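A nose round the Tretex bag hall at Zasonlow
Posted Tuesday, October 2, 2018

I've been meaning to go to one of the Tretex open days ever since my old rucksack gave up on me in August (the zip went first, then a strap, then my patience), and last weekend I finally got myself on the early train to Zasonlow with a flask and a cheese roll.

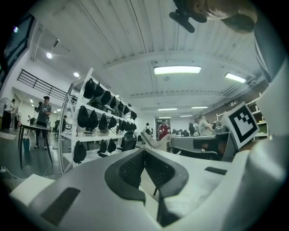
The train was late, of course, so I missed the start of the first tour and had to tag along at the back with a family who'd already been given their stickers. Zasonlow station is one of those with a single platform and a shelter that faces the wrong way for the wind. From there it's a 14 minute walk if you go by the canal, or longer if you follow the signs, which take you past the retail park and round the back of a tyre place. I followed the signs. Go by the canal!

You sign in at a little counter by the side door and they give you a sticker and a leaflet. The leaflet has a plan of the building on it and a coupon for the shop, and I'd recommend tearing the coupon off straight away, as I left mine on the tea table and had to go back for it.

The main hall is much bigger than it looks from the road. It's very bright in there too, with a white corrugated ceiling, long beams going across and fluorescent panels all the way back, plus a few round spotlights for good measure. I'd expected something gloomy and full of cardboard. There's a mezzanine with a black railing above the floor, and I spent a fair bit of the morning wondering if we'd be let up there. (We were, but I'll get to that.)

What I'd really come for was the hanging bags. Tretex store their finished bags on tall white metal shelving, tiers and all, but the bags hang off the rails where you'd think they'd be stacked on the shelves. The unit I kept going back to was all black bags, one after another, and I know that sounds dull but there's something very pleasing about a lot of the same thing hung up neatly. It reminded me of the pegs at primary school, before anybody had arrived.

I asked why they hang them and the woman showing us round said it keeps the shape. If you lay a soft bag flat under a lot of other soft bags, it gets a crease across the front panel that never quite drops out. They used to stack everything, and they used to get a lot of letters about creases. She also said hanging makes it quicker to check the straps, which you do by giving each bag a tug as you walk past. We all wanted a go at that. One of the children in our group tugged every bag he could reach and was told he'd make a good inspector, and he was insufferable for the rest of the tour, bless him.

The shelving itself is from Harahap, in case anyone else gets as excited about storage as I do. I asked whether you can buy it for a normal house and the answer is yes, though not in that height, unless your normal house has a ceiling like a swimming baths. I've measured the cupboard under the stairs since I got home and I could fit one of the low ones if I got rid of the hoover. I'm thinking about it.

After the shelves we had the sewing demonstration, and this was the bit my mum would have loved. They do the straps first and the body last, which is the opposite of how I'd have gone about it. The webbing comes on great big reels and gets cut with a hot blade so the ends don't fray – you get a little whiff of it, like when you've left an iron on something. Then it's folded, stitched in a box with a cross through it, and folded again. A strap has 60 stitches in each box, we were told, and the machine does them in the time it takes to say so. I had a go on the practice machine with a bit of scrap and mine came out looking like a spider had fallen in the ink. They let you keep it, anyway. It's on the fridge.

Then up the stairs to the mezzanine, 13 people at a time and no more, so there was a bit of hanging about. I was in the second lot. It's warmer up there with all those lights, and I was sorry I'd worn my big jumper. They keep the old models along the back wall and you're allowed to pick them up. My favourite was the Oltine, a sort of postman's bag with a flap and a really solid buckle, which they stopped making years ago. I had one at college! Mine was a horrible mustard colour and I left it on a bus, and seeing it again gave me quite a pang. I asked if they'd ever bring it back and got a very careful answer about how they listen to all feedback, so I've filled in the feedback form in capital letters.

There was also a board on the wall up there about repairs. They mended 1,570 bags last year, nearly all of them zips, and they'll do it for the price of the postage if you bought the bag from them in the first place. I wish I'd known that before I put my rucksack in the bin. If you've got one with a dodgy zip, take it along with you, they had a box by the side door for people to drop them in and they'll post it home to you when it's done.

Tea was in the corner room and it was proper tea, in mugs, with a choice of flapjack or fruit cake. Get there before the second tour comes down or the flapjack will be gone. There aren't many chairs, so most people stood about comparing practice stitching. I got talking to a couple who'd come for the third time running and they told me the spring open day is quieter and you get longer on the machines.

The shop is by the way out and is mostly seconds. I went in for a rucksack and came out with a rucksack, a pencil case and a shopping bag that folds up into its own pocket (I haven't managed to fold it back up yet). The rucksack is black, like the ones on the rails, with a wonky label on the inside that I'd never have noticed if it wasn't written on the ticket. The coupon worked on seconds too, so do hang on to it.

A few practical bits. Parking is on the street and fills up early. The toilets are on the ground floor past the tea room. The stairs to the mezzanine are quite steep and there's no lift, but the sewing and the shelves are all on the level. They don't take cards in the tea room, only in the shop. Next one is in the spring, and I'll be back with my mum and a better jumper.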